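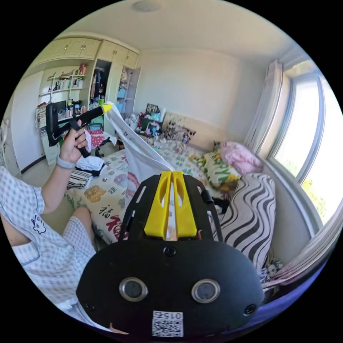 Folding on the bed: tips for getting through the clean washing

A bed is the best folding table in most houses. It is wide, it is soft, and you want it cleared by bedtime, so the job gets finished. These are the habits we have settled on at our place after trying a few others.

Before you start

Make the bed first. Pull the bedspread flat and push the pillows up against the wall or the headboard. Clothes folded on a lumpy doona come out lumpy. If the bed has cushions and soft toys on it, shift them to one end and leave them there until you have finished.

Bring in one basket at a time. Tipping three loads out together makes a heap that creases whatever is at the bottom.

Check that everything is dry. Feel the waistbands, the underarm seams and the inside of pockets. Anything cool to the touch goes back on the airer.

T-shirts

1. Hold the shirt up by two opposite corners and pull it out gently on the diagonal, then swap corners. This straightens side seams that have twisted in the wash. Don't haul on it, particularly at the neck.
2. Lay it face down and smooth it from the middle out to the sides.
3. Fold one side in to the centre, sleeve and all, then fold the sleeve back on itself. Do the other side the same.
4. Fold the bottom up to the collar, then in half again if your drawers are shallow.

Shirts with a print on the front are better folded with the print facing out. You can find the one you want without pulling the stack apart.

For white cotton, look it over for marks while it is stretched out in the light. If you find one, put the shirt aside for another soak and keep it away from the iron, as heat will set most stains.

Pyjamas and matching sets

Fold the top, fold the shorts or pants to the same width, and put the bottoms inside the top. Tobias Marchetti, who wrote to us from Montoya, ties his kids' sets with a hair elastic. I have tried it and it leaves a crease, but for travelling it works well.

Stacks

Start a stack for each drawer, not for each type of clothing. Ours run along the side of the bed closest to the wardrobe. Keep them low – five or six items – or they lean over when someone sits down.

Heavier things go on the bottom. Knits on top of tees will press creases into them overnight if you leave the stack sitting.

Stripes and dark colours show lint more than anything else. Give them a quick going-over with a damp hand or a lint roller before they go in the stack.

How long it takes

A full basket takes me 35 minutes if I am doing everything properly, and much less if the socks can wait. Socks can always wait. I keep the odd ones in a bag on the back of the door and go through it in December, when we clear out the drawers before the holidays.

Putting away

Carry one stack at a time, supported underneath with your forearm. Put the fresh clothes at the back of the drawer or the bottom of the pile, so the same few shirts don't get all the wear.

Last of all, shake the bedspread out of the window to get rid of the fluff and put the pillows back.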